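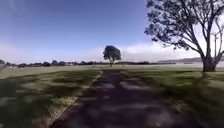
카메라를 바꾸기 전에 제어기 주기부터 보라는 답글이 지난 타래에 달렸다. 그늘에서 조향이 튀는 건 영상 탓처럼 보여도 명령이 늦게 나가서 그럴 때가 많다는 얘기였다. 맞는 말 같아서 이번에는 카메라와 제어기를 둘 다 바꿔 가며 돌렸다. 결과를 여기 이어서 적는다.

차체는 전과 같다. 바퀴 네 개짜리 소형 주행 로봇이고 구동계, 타이어, 배터리는 손대지 않았다. 카메라 마운트도 그대로 써서 높이와 각도를 맞췄다. 바꾼 건 카메라와 주행 제어기뿐이다.

카메라 후보는 두 개. Grudmont 글로벌 셔터와 Lustow 롤링 셔터. 제어기 후보도 두 개. 원래 쓰던 Rattanakul 보드와 직접 짠 보드. 직접 짠 쪽은 이름이 없어서 아래에서는 그냥 자작 보드라고 쓴다.

장소는 Uramthorpe 공원 산책로. 편도 785m. 아스팔트가 어둡고 왼쪽에 밝은 경계선이 있어서 선 검출을 하기에는 좋은 편이다. 문제는 나무 그늘이다. 햇빛과 그림자가 길 위에서 얼룩으로 섞이면 경계선도 중간중간 끊겨 보인다.

조합마다 5회씩 왕복했다. 10월 오전에 시작해서 해가 높아지기 전에 끊었다. 그림자 방향이 바뀌면 비교가 안 되니까 조합 순서는 섞었다. 한 조합을 몰아서 돌리면 나중 조합이 다른 그림자를 보게 된다.

기록한 항목은 경계선을 놓친 횟수, 놓친 뒤 다시 잡을 때까지의 시간, 조향 명령의 흔들림, 영상이 들어온 시각과 모터 명령이 나간 시각의 차이. 사람이 개입한 경우는 따로 표시했다.

먼저 카메라. 제어기는 Rattanakul로 고정하고 비교했다.

Lustow는 색이 좋다. 하늘과 잔디와 길이 사람 눈에 보이는 것과 비슷하게 나온다. 모니터로 볼 때는 이쪽이 더 좋은 카메라처럼 느껴진다. 그런데 우리 검출기는 색을 거의 안 쓴다. 밝기 차이와 선의 방향을 쓴다.

주행 중에는 화면 아래쪽이 먼저 뭉개진다. 카메라에 가까운 바닥일수록 화면에서 빨리 움직이니 당연하다. 멀리 있는 나무나 능선은 멀쩡한데 바로 앞의 잔디와 아스팔트는 줄무늬로 늘어진다. 검출기가 제일 많이 보는 데가 하필 그 아래쪽이다.

글로벌 셔터로 바꾸면 이게 없어질 거라고 기대하는 분들이 있는데, 번짐은 노출 시간 문제라서 셔터 방식과는 별개다. Grudmont도 노출을 길게 잡으면 똑같이 번진다. 글로벌 셔터로 없어지는 건 진동 때문에 선이 휘는 현상이다.

그래서 노출 상한을 양쪽 똑같이 걸었다. 지난번 비교에서는 이걸 안 맞췄다. 그때 Grudmont가 훨씬 낫다고 쓴 건 절반쯤 취소한다. 자동 노출을 켜 둔 Lustow가 그늘에서 노출을 길게 끌고 간 영향이 컸다.

노출을 맞추고 나니 차이가 줄었다. 직선 구간, 그늘 없는 구간에서는 둘을 구별할 수 없다. 로그만 섞어 놓고 보면 어느 쪽인지 못 맞힌다.

그늘 구간에서는 차이가 남는다. 노출을 짧게 묶으면 어두워진 만큼 게인이 올라가고, Lustow는 거기서 노이즈가 빨리 낀다. 게인 상한을 96으로 두면 두 카메라 다 쓸 만했다. 그 위로 풀어 주면 Lustow 쪽은 잔디에서 가짜 선이 생긴다. 단위는 드라이버에 넣는 설정값 그대로다. 다른 카메라에 그대로 옮기면 안 된다.

자동 노출의 측광 영역도 건드려야 했다. 기본값은 화면 전체 평균인데 야외에서는 위쪽 절반이 하늘이다. 하늘이 밝으면 길이 어두워지고, 나뭇가지가 위를 가리는 곳에 들어가면 갑자기 길이 밝아진다. 길은 그대로인데 노출만 출렁인다.

측광을 아래쪽으로 제한했다. 하늘은 하얗게 날아가도 상관없다. 이 설정 하나로 두 카메라 모두 선을 놓치는 횟수가 눈에 띄게 줄었다. 카메라를 바꿔서 얻은 것보다 이쪽이 컸다.

다만 아래만 보면 이번에는 그림자 얼룩에 반응한다. 어두운 얼룩을 밟을 때마다 노출이 올라갔다가 햇빛 조각에서 다시 내려간다. 노출 변화 속도를 늦춰서 해결했다. Grudmont는 드라이버에 항목이 있고, Lustow는 없어서 우리 쪽 코드에서 평균을 내서 수동 노출로 넣었다.

설치 편의는 Lustow가 낫다. 커넥터가 잠기는 방식이라 턱을 넘어도 안 빠진다. Grudmont는 케이블이 뻣뻣해서 마운트 옆에 타이로 한 번 더 묶었다. 처음에 안 묶고 나갔다가 영상이 끊겨서 그 회차는 버리고 다시 돌았다.

발열은 둘 다 문제없었다. 여름에는 다를 수 있다. 비 오는 날도 안 해 봤다.

다음은 제어기. 카메라는 Grudmont로 고정.

답글에서 지적한 대로 지연이 있었다. Rattanakul은 평소에는 주기가 고르다. 그런데 로그를 저장하는 순간에 명령이 한 박자 밀린다. 그늘 구간에 들어가면 검출 실패 로그가 쏟아지고, 로그가 쏟아지면 명령이 밀리고, 명령이 밀리면 조향이 튄다. 영상 문제처럼 보였던 것의 일부는 이거였다.

자작 보드는 저장을 별도 스레드로 빼 놓아서 밀리지 않는다. 대신 평소 주기가 조금 들쭉날쭉하다. 직선에서 조향 명령을 그려 보면 잔떨림이 있다. 차체가 무거워서 실제 주행에는 티가 안 난다. 가벼운 차체였으면 보였을 것 같다.

Rattanakul에서 상세 로그를 끄고 다시 돌렸더니 밀림이 사라졌다. 이 상태로는 Rattanakul이 자작 보드보다 낫다. 잔떨림도 없고 밀림도 없다. 필요한 로그는 옆에 붙인 컴퓨터에서 영상과 같이 저장하면 된다.

이걸 왜 진작 안 껐냐면, 문제를 찾으려고 켠 로그였다. 켜 둔 채로 몇 달을 썼다.

선을 놓쳤을 때의 동작도 두 보드가 다르다. Rattanakul은 마지막 조향각을 유지하면서 천천히 속도를 줄인다. 자작 보드는 바로 감속한다. 이 산책로에서는 앞의 방식이 맞다. 길이 거의 곧고 그늘 얼룩은 짧게 지나가서 잠깐 버티면 선이 다시 나온다.

굽은 길이면 반대다. 조향각을 유지하면 그대로 잔디로 나간다. 우리는 다음에 굽은 코스도 가야 해서 이 부분은 설정으로 뺄 생각이다. 지금은 보드 펌웨어 안에 들어 있어서 현장에서 못 바꾼다.

사람이 개입한 건 전부 2회. 둘 다 Lustow와 자작 보드 조합이었고 둘 다 큰 나무 그늘을 빠져나오는 자리였다. 가짜 선을 진짜로 잡고 오른쪽으로 꺾었다. 리모컨으로 세우고 다시 길 가운데에 놓은 다음 이어서 갔다. 해당 회차는 실패로 처리했다.

그늘에 들어갈 때보다 나올 때가 어렵다. 들어갈 때는 어두워지면서 대비가 낮아지는 정도인데, 나올 때는 밝은 조각들이 길을 가로질러 깔려서 선처럼 보이는 게 많다. 방향 조건으로 대부분 걸러지지만 비스듬한 그림자는 통과한다.

방향 필터를 더 좁혀 볼까 했는데 그러면 차체가 조금만 틀어져도 진짜 선을 버린다. 이전 프레임의 선 위치를 더 세게 믿는 쪽으로 바꿨다. 이건 비교가 다 끝난 뒤에 바꾼 거라 위 결과에는 들어 있지 않다.

먼 쪽을 같이 쓰는 방법도 시험 중이다. 길이 좁아지다가 사라지는 점은 화면에서 잘 안 움직이고 번지지도 않는다. 여기 산책로는 그 지점 바로 뒤로 둥근 나무가 한 그루 따로 서 있어서 눈으로 확인하기도 쉽다. 가까운 선을 놓쳤을 때 소실점만으로 방향을 유지하는 식이다.

나무 자체를 표식으로 쓰는 건 아니다. 그러면 이 길에서만 되는 로봇이 된다. 검출기에는 길 양쪽 경계만 넣고 나무는 사람이 결과를 확인할 때만 본다.

오른쪽 경계는 왼쪽보다 약하다. 오른쪽 잔디에 큰 나무 그림자가 넓게 걸려서 아스팔트와 밝기가 비슷해진다. 그래서 지금은 왼쪽에 가중치를 많이 준다. 돌아오는 길에는 좌우가 바뀌니까 가중치도 뒤집어야 하는데, 첫 회차에서 이걸 빼먹어서 복귀 주행이 엉망이었다. 그 회차도 버렸다.

조합별로 정리하면 이렇다.

Grudmont와 Rattanakul(상세 로그 끔): 선을 놓쳐도 금방 다시 잡는다. 조향이 제일 조용하다. 당분간 이걸로 간다.

Grudmont와 자작 보드: 검출은 위와 같다. 잔떨림이 있고, 선을 놓칠 때마다 감속해서 완주 시간이 길다.

Lustow와 Rattanakul(상세 로그 끔): 게인 상한만 지키면 쓸 수 있다. 예산이 없으면 이 조합으로 충분하다고 본다. 노출 평균 내는 코드는 직접 붙여야 한다.

Lustow와 자작 보드: 추천 안 함. 가짜 선을 잡았을 때 보드가 그걸 너무 빨리 따라간다.

질문이 몇 개 와서 답을 붙인다. 렌즈는 두 카메라의 화각이 비슷해지도록 맞췄다. 완전히 같지는 않다. Grudmont 쪽이 조금 넓다. 넓은 쪽이 가까운 바닥을 더 많이 보니까 번짐에는 오히려 불리한 조건이다.

편광 필터는 안 썼다. 마른 아스팔트에서는 별 효과를 못 봤다. 젖은 길에서는 필요할 것 같은데 그건 그때 가서 해 본다.

깊이 카메라를 쓰면 되지 않느냐는 질문. 경계 턱이 낮아서 깊이로는 잘 안 나온다. 우리가 가진 깊이 카메라는 햇빛 아래에서 구멍도 많이 생긴다. 장애물용으로는 따로 달 예정이다.

속도를 낮추면 번짐이 줄지 않느냐는 질문. 줄어든다. 그런데 이 로봇은 사람 걸음 속도에 맞춰 다녀야 해서 속도는 조건으로 고정했다. 정지 상태에서 찍은 영상은 두 카메라 모두 검출에 문제가 없다.

로그 파일은 정리되는 대로 올린다. 시각 동기화가 안 맞는 회차가 하나 있어서 확인 중이다. 결론이 바뀔 정도는 아닌데, 지연 수치는 그 회차를 빼고 다시 계산해야 한다.

Rattanakul 쪽에는 로그 저장 때 밀리는 현상을 재현 방법과 함께 보냈다. 아직 답은 없다. 펌웨어 버전에 따라 다를 수 있으니 같은 보드를 쓰시면 상세 로그를 켠 상태와 끈 상태를 각각 재 보시길. 모터 명령 핀에 로직 분석기를 물리면 바로 보인다.

다음 타래는 굽은 코스에서 돌린 결과로 쓴다. 카메라는 Grudmont로 고정하고 선을 놓쳤을 때의 동작만 바꿔서 비교할 계획이다.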